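Basketry Structures, Handout 4: Borders and Handles

Set reading: Lindgren, *Notes on Willow*, the chapter on borders. Bring the Pliltden sample sheets to the practical.

### 4.1 Weave and stakes

A round basket is built on a base of crossed sticks. Stakes are inserted beside the sticks, pricked up and held by a few rounds of waling. The siding is then worked in randing (a single weaver) or slewing (two or more weavers worked together as one). Randing with a single continuous weaver needs an odd number of stakes. With an even number, use two weavers and chase them.

### 4.2 Borders

The border locks the stakes and carries most of the wear. A trac border is quick but thin. A rod border is thicker and stiffer, and is preferred where the basket will be lifted by the rim. Allow at least 20 cm of stake above the siding, and soak again before turning down. Kinked stakes are cut out and replaced - do not try to work round them. 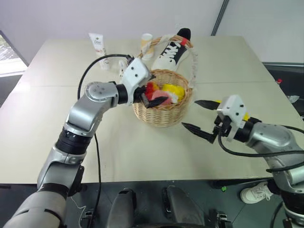 Handles are classed by how the load reaches the body of the basket. A cross handle runs from one side to the other over the opening, and its bow is pushed down into the siding beside the stakes, 8 cm as a minimum. Side handles put the load on the border alone. The round basket in the photograph has a tall arched handle over a braided rim, the wicker bare along the top of the arch. Added trimming of that sort bears no load and is ignored in the calculations. For a bow of this type, the wrapping rods should be thinner than the bow and twisted before use.

### 4.3 Faults to record

- Handle off centre: bow inserted beside the wrong stake.
- Rim rising on one side: uneven tension in the last rounds of siding.
- Bow loose: too little length below the border. Peg it.

Exercise: draw the section through a cross handle joint at scale 1:2 and mark the peg.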